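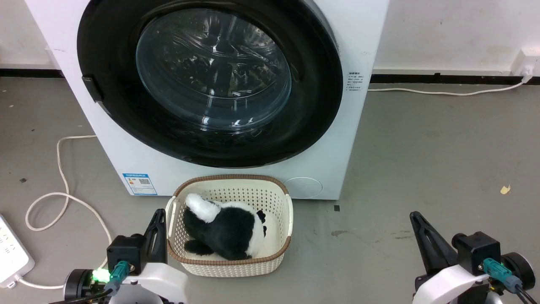
Ilse Leemans wanted to know, before we had even finished introducing ourselves, why anyone would need a project to find out how to wash a soft toy, when there is a label on it and the label tells you. It was a fair question and it cost us most of the first meeting. The label on ours had been cut off years ago, as had the labels on nearly every toy people lent us, and this more or less became the project.

Jisham: washing stuffed toys in a shared laundry room
Project report, household and textiles module
Group: Lies Wuyts, Atif Ghumman, Kobe De Graaf

1. Background

The laundry room at Drukwood has a concrete floor, white walls and a notice about lint that has been corrected in three different pens. Residents wash clothes there, bedding, now and then a rucksack. In August a message went round asking whether soft toys could go in the machine, and the answers were yes, no, only in a pillowcase, never in a pillowcase, and a long one from Bart De Smet about a rabbit that went in round and came out flat. We decided to base our project on that thread. Atif named it Jisham and has declined to explain.

Our questions were modest. Does a stuffed toy come out clean on a gentle wash? Does it keep its shape? And how long is it before you can give it back to its owner without it smelling of pond?

2. What we used

The machine is a white front loader with a big round door and a filter cover low down on the right. It still has its energy label on the front, QR code and all. For carrying we had a cream plastic laundry basket with holes all over the sides and a brown rim made to look woven. The holes turned out useful later on.

Detergent was a liquid called Jirnititz, chosen because Kobe already had it. We know this is not how you are supposed to choose a detergent for a study. A second brand was in the original plan and left it when we saw our budget.

The toys were borrowed. The main one was a fluffy black-and-white plush belonging to Lies, which we picked because white fur next to black fur is the hardest thing we could think of. If the dye was going to run, it had somewhere obvious to go. The smallest toy weighed 195 g dry on Kobe's kitchen scales. Those scales stop at 2000 g, and we only mention the limit because one wet bear went over it and the display simply said E. The bear's result is recorded as E.

3. Method

We brushed each toy first with a soft clothes brush and checked the seams. Anything with a loose eye or an open seam was either mended by Lies or sent home. Then the toy was weighed, carried down in the basket and washed alone on the delicates programme with a low spin. Washing alone is wasteful, and we got remarks about it from people waiting with full bags, but we wanted to be sure that any fluff we found had come off the toy and not off somebody's towels.

After the wash we pressed the toy between two towels, weighed it again, pulled it back into shape by hand and left it in the basket to dry, turning it morning and evening. This is where the holes came in. A toy left on a windowsill stays damp underneath. In the basket the air gets at it from below as well, provided you stand the basket on something. We used two bricks.

For cleanliness we had a scoring card from one to five. All three of us scored every toy separately, without talking, and then talked about it at length.

4. Results

Cleaning went well. Every toy scored higher after the wash than before, and the pale ones improved most, probably because you could see the dirt on them in the first place. On the black-and-white plush we found no grey on the white parts. Lies inspected it with a torch. She was prepared for the worst and seemed slightly let down.

Shape was less good. Toys with fibre stuffing came back to form after some pulling about. Older ones with a crumbly foam filling did not, and one elephant now leans. Its owner has been told. Fluffy tails and ends clump while damp and need combing out before they dry fully; do it afterwards and you get a sort of felt.

Drying was the real finding, if we have one. The outside of a toy feels dry long before the middle is. Kobe declared one of the bears finished on the second morning, and by the evening it smelled like a boathouse. We went over to weighing after that, and called a toy dry only when it was back to its starting weight and stayed there until the next weighing. It takes patience, and some of our owners had none and came to collect.

5. The launderette comparison

We had planned to run the same test at Prins, the launderette by the station, with their tumble dryers. We managed one visit. The dryer ran for 10 minutes on low, and the toy came out hot outside, soaking inside and with a static charge that Atif will describe to anyone who asks. One visit proves very little and we do not draw anything from it except that we did not go back.

6. Things that went wrong

The scoring card was printed with five as "very dirty" on one side and "very clean" on the other. We noticed after the second toy and had to score both again from memory.

We also spent an afternoon trying to get the word count to 2000, which was the limit on an old version of the assignment sheet. The current sheet has no limit. What we cut was mainly a section on the history of the teddy bear, by Kobe, and he would like it noted that it was good.

Bart's rabbit was offered to us as a test case. We looked at it and agreed it was beyond the scope of the project.

7. What we would tell people at Drukwood

Mend it first. Wash it by itself or with a few pale things, cold or lukewarm, on the gentlest programme there is. Towels, then reshape, then somewhere airy for longer than you think – two days for a small toy, four or more for a large one. Weigh it if you can. Foam stuffing should be cleaned by hand on the surface only, and if you don't know what is inside, squeeze it near your ear. Crunching means foam.

Ilse read the draft and said the advice would fit on a label. We have since written one, and it is up next to the notice about lint, where somebody has already corrected "lukewarm".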